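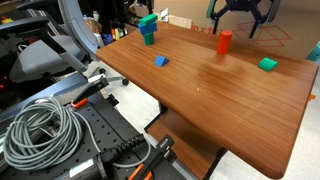

Block station at the Vorholm lab open house, 6th November.

Vorholm opened its manipulation lab to outside visitors for one afternoon. I went for the teaching station, where an operator shows an arm how to do a task and the arm's software is later trained on the recordings. The visit was run by Kieran Madigan, who manages the lab, and Bình Đỗ, who does most of the operating. Visitors were taken through in groups of eight, one group per half hour.

The task is deliberately small. The arm has to pick up a block, carry it to a given spot or onto another block, and let go. Madigan said they tried kitchen items in August and went back to blocks after two weeks. The failures with kitchen items were hard to sort: a dropped cup could be a bad grasp, a bad path or a slippery cup. With blocks the cause is usually clear from the recording.

Two methods of showing are in use. In the first, the operator holds the arm near the wrist and moves it through the task with the motors set to yield. In the second, the operator sits away from the table and drives the arm with a hand controller. The lab calls these hand-led and remote. Both store joint positions, gripper opening and camera video at the same rate, so the recordings can be mixed. 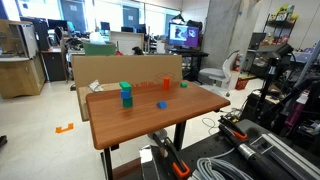 Hand-led sessions are quicker to learn. Most new operators produce usable recordings within an hour. The drawback is that the operator's arm and shoulder get into the camera view, and the trained model then sees something in the recordings that it will never see when running alone. The lab's fix is to replay the joint path with the operator out of the way and record the video again. That doubles the time per demonstration, and replays in which the blocks end up in a different place are thrown out.

Remote sessions avoid this. They are slower at first, mainly in judging depth. Đỗ said she needed most of a week before her grasps looked the same from one attempt to the next. The controller gives no sense of contact, so the operator has to learn from the video when the fingers have closed far enough. The current controller software, Histusen, shows the gripper opening as a bar at the side of the screen. An earlier version showed it as a number, which operators did not read while moving.
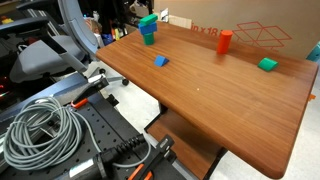
Block shape turned out to matter more to the recordings than color, according to the lab's own notes. Early sets were almost all cubes, and models trained on them closed the gripper at the same angle whatever was in front of it. The station now mixes shapes. An upright cylinder such as the red-orange one near the back edge can be gripped from any side, so operators are told to vary the approach on purpose. A prism is less forgiving: the fingers need to come down across the ends, and a grasp on the slope tends to push the block along the table. Stacks are logged under a separate heading, with the offset between blocks noted by hand.

The set used for the current model, named Lưu, holds 304 demonstrations. Of these, 201 were recorded remotely and the rest were hand-led and replayed. A further 39 were rejected on review, most of them for hesitation. An operator who stops above a block to think teaches the arm to stop there too. Reviewers can trim a pause at the start or end of a recording, but a pause in the middle means the whole attempt is recorded again.

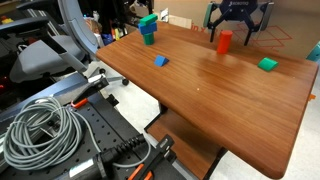 How does an operator mark a failed attempt?
With a foot pedal. One press ends the recording and saves it as a success, and two presses save it as a failure. Failed attempts are kept in their own folder and are used to train a separate model that checks whether a grasp has held.

That question came from a visitor from Ukton, a packaging firm that is considering a similar station. Her other questions were about operator fatigue. Đỗ works in blocks of 40 minutes with a break between – past that point her rejection rate goes up. Madigan has the rate plotted per session, and the lab sets its schedule from it.

Slides from the introduction will be sent to everyone who signed in. Group sizes stay the same for the next open house, and requests for a place go to the lab office.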